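Events > Student Projects > Speaker Notes

Garment Handling with a Robot Arm: Notes for the Project Talk
6 November 2022 - Oliwia Ostrowski 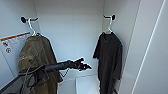 Thank the hosts at Pichler and introduce the team of 11 students. State that the Drernlow project forms part of the second-year practical course, supervised by Kosmas Deligiannis.

Explain the task. The arm must reach between hanging garments without disturbing those on either side. Dark fabric against a dark gripper remains the harder case for our software.

Give the figures slowly: 64 sessions, 3162 recorded attempts. Each student wrote a short report - copies are available on request.

Pause for questions before the section on cable routing. Kosmas will take any on safety.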